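Planderix Field Guide for Climbing Animal Surveys
Section 3: Setting up the tilt panel and recording a trial

Read this section before you handle any animals. It covers the Trestix panel in its standard form, used for small lizards and tree frogs. If you are working with insects, use the low-load settings in Section 5. Text revised 9th January by Hanne Thoroddsen.

3.1 Before you start

The panel measures the angle at which a resting animal begins to slip. It does not measure pulling force. If your study needs force readings, fit the Bundon load plate first and follow the instructions that came with it.

You will need:

The panel and its stand
Two locking pins
The surface sheet for the trial
Distilled water and lint-free cloths
A catch net or padded tray
A soft brush
A record card for each animal

Note: Surface sheets are sold in matched sets. Do not mix sheets from different sets in one survey, even if they look the same. The finish varies slightly between batches.

3.2 Assembling the panel

1. Stand the base on a level bench. Turn the feet until the bubble sits inside the ring.

2. Slide the panel into the hinge from the left. You should feel it catch at both ends.

3. Insert the locking pins. Each pin goes in up to the collar.

4. Fit the surface sheet under the clips, smooth side up unless your protocol says otherwise.

5. Wipe the sheet once with distilled water, in one direction only, and let it dry fully in the air.

6. Raise the panel by hand to vertical and lower it again. It should move without sticking.

CAUTION: Never raise the panel with only one pin in place. The hinge can twist, and the sheet may come loose with an animal on it.

3.3 Zeroing the angle reader

1. Lower the panel until it rests on the stop.

2. Press and hold the zero key until the display blinks twice.

3. Raise the panel to the check mark on the side arm. The display should read 83 degrees.

4. If the reading is off, repeat steps 1 to 3. If it is still off, loosen the reader, seat it flat against the arm and start again.

The reader holds 2,658 entries. When the memory is full it stops saving and gives no warning tone, so clear it at the start of each survey. 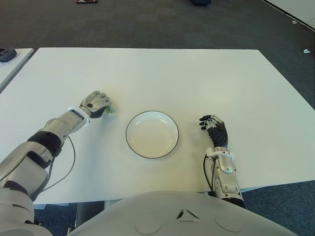
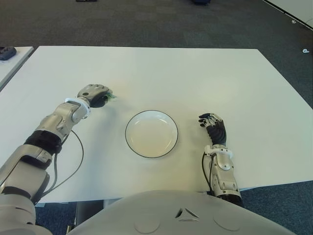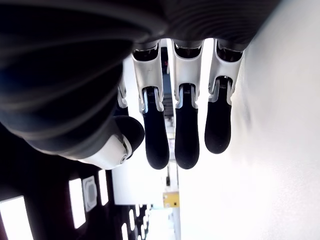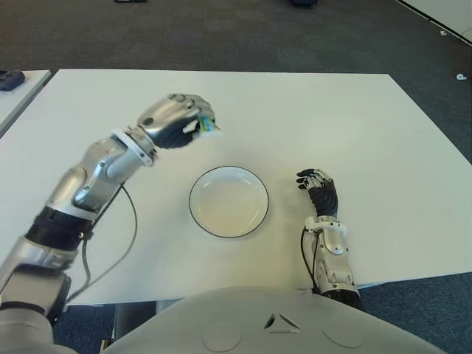 Robotic hands at a white table. The plate on the table is empty in the first, second and fourth views.

3.4 Running a trial

1. Weigh the animal and write the weight on its card.

2. Check the feet with a hand lens. Brush off any grit or shed skin that comes away easily. Leave anything that does not.

3. Place the animal on the lower third of the panel, head pointing up the slope. Wait until it is still and all four feet are flat.

4. Put the catch net or tray below the panel.

5. Turn the handle at a slow, even rate. Watch the feet, not the display.

6. At the first slip of any foot, press the mark key. Keep turning until the animal slides or the panel reaches its upper stop, then press it again.

7. Lower the panel and return the animal to its holding box.

8. Copy both angles onto the card.

Run 3 trials per animal, with a rest between them. If the animal walks or jumps during a trial, write "moved" on the card and do not count the result.

Note: Many geckos will reach the upper stop without slipping. Record the result as "held." Do not write in the stop angle as a slip angle — it will pull your averages down. Tree frogs often creep downward a little as the panel passes vertical. Treat slow creep as a slip only if a foot leaves its starting place.

CAUTION: Do not hold a lizard by the tail at any time. Some species will drop it. Stop the session for any animal that gapes, goes limp or loses toe skin.

3.5 Comparing animals of different sizes

Larger animals have less foot area for their weight, so raw slip angles should not be compared across size groups. Trace the feet on the grid sheet and enter the pad area along with the weight. The Grímsdóttir table at the back of this guide gives the correction to use for each group. Young and adult animals of the same species should be entered separately if the weight of one is more than double that of the other.

3.6 Cleaning and storage

1. Remove the surface sheet and rinse it in distilled water. Do not use soap, alcohol or glass cleaner — all three leave a film.

2. Stand the sheet on edge to dry.

3. Wipe the hinge with a dry cloth. Do not oil it.

4. Pull both pins and store them in the lid pocket.

5. Take the battery out of the reader if it will not be used before May or the start of your next field season.

Replace any sheet that has a scratch you can feel with a fingernail. For frog work, keep a separate set of sheets and label it, as mucus is hard to remove completely and will change the results for lizards.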